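About Trikodis

We try out robot grippers for people who are about to spend a lot of money on them. Arms too, and cameras, and the controllers that are meant to get the other two talking. Most of our customers come to us after reading the brochure and before signing anything. A few come after signing, and we are gentle with those.

Trikodis started when Bohdana Onyshchenko left a packaging plant where she'd spent 18 months nursing a palletising cell with a suction gripper that had strong opinions about cardboard. She'd asked three suppliers which hand would do the job better and got three confident answers, each of them in that supplier's catalogue. She rented a room, bought a second-hand controller and started a spreadsheet. The spreadsheet is still going. It has 513 rows and a colour code only Bohdana claims to understand.

There are 5 of us now. Our test method is dull on purpose. Every hand gets the same objects, the same shelf heights and the same table, and we write down each grasp, including the ones the sales rep would like us to call a warm-up. Groceries do most of the work. A snack canister is light, slippery and round, it rolls when it's lying down and it dents if you squeeze it like you mean it. We've had grippers rated for engine parts humbled by one.

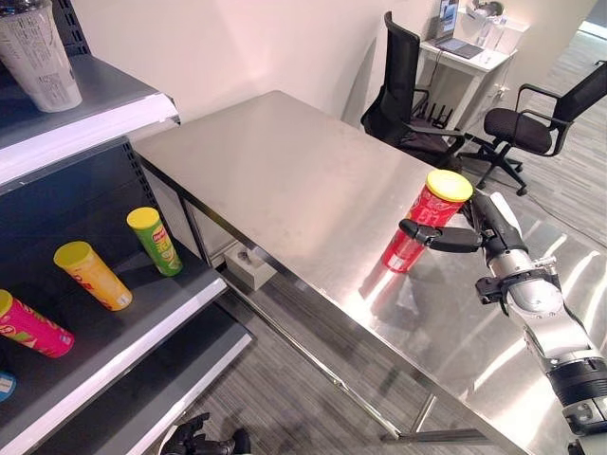
Fingered hands are the bulk of what we get asked about these days. The Flenel has lovely fingers and a driver package that appears to have been written during a long flight. The Nosivon is uglier, closes slower and hasn't once needed restarting on a Sunday, so you can guess which one we recommend to people with night shifts. Our full comparison covers 27 models, and we re-test whenever the firmware changes, or whenever a manufacturer writes to say we were holding it wrong.

On cameras, we'll tell you where to mount one and how it copes with shiny surfaces, a subject that has cost us more afternoons than any other. On controllers, we like the Chang for its error messages, which are in sentences.

We don't sell hardware and we don't take commissions. Manufacturers can lend us units, and they get them back, usually cleaner. If you've got a part you need picked up, send us a box of them and tell us what happens when one gets dropped. Reports are written in plain English with the failures up front. Visitors are welcome by appointment, and there is coffee, though it hasn't been benchmarked.

14 shares | 3 comments

Marg T.
Sent them a box of our jam lids last winter. Got back a very polite report telling us not to buy the hand we'd picked. Grumbled, didn't buy it.

dougal_k
Any plans to test the soft grippers again? The old numbers look harsh to me, but I did just buy four of them.

Priya
Would pay to see the colour code explained.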